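Home Gardening 2, Handout 6: Dividing and Storing Dahlia Tubers
Instructor: Marianna Wasilewska
Teltholm Adult Education, revised 12 Jun 2023

Read this before the practical. Bring gloves, a clean knife and a marker that will not wash off.

1. When to lift
Dahlias are killed back by frost, but the tubers underground survive a light one. Wait until the leaves have blackened, then cut the stems down to a hand's width. Leave the plants in the ground for 10 days after cutting. The eyes swell in that time and are easier to find. In our area everything should be out of the ground by December.

2. Lifting
Push the fork in a foot away from the stem and work all the way round before you lift. Never pull on the stem. The necks of the tubers are thin, and a tuber with a broken neck will not grow, even if it looks sound. Shake off loose soil. Clay can be rinsed off with a hose on a low setting. 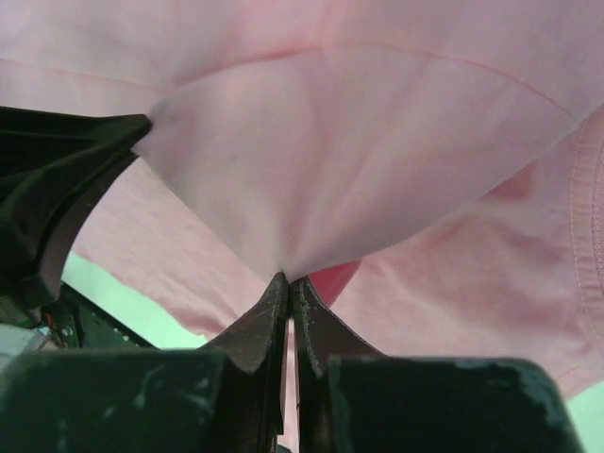 3. Dividing
Each division needs three things: a body, an unbroken neck, and a piece of the crown with at least one eye. Cut the clump in half first, straight down through the old stem, then work on the halves. Throw out anything soft or hollow. Wipe the blade with alcohol between clumps -- crown gall and viruses travel on knives.

Beginners often cut too small. If you can't see the eyes, store the clump whole and divide it in spring.

4. Storing
Let the cut faces dry overnight. Pack the tubers in barely damp vermiculite or wood shavings, in a box with a few air holes. Keep them between 40 and 50 degrees F. Check once a month. Shriveled tubers need a light misting; rotten ones come out right away, along with the packing around them.

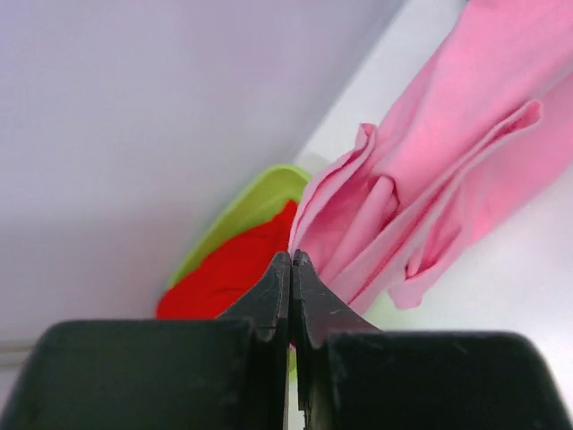
Fig. 2. Gripper fingertips, closed

5. Labels
Write the variety name on the tuber itself as well as on the box. Class stock this year is Górecki (red, tall) and Mitent (white, short). The two can't be told apart once the tops are off.

For next time: read Bronisława Krajewska's notes on spring potting, and bring one divided clump from home if you have one.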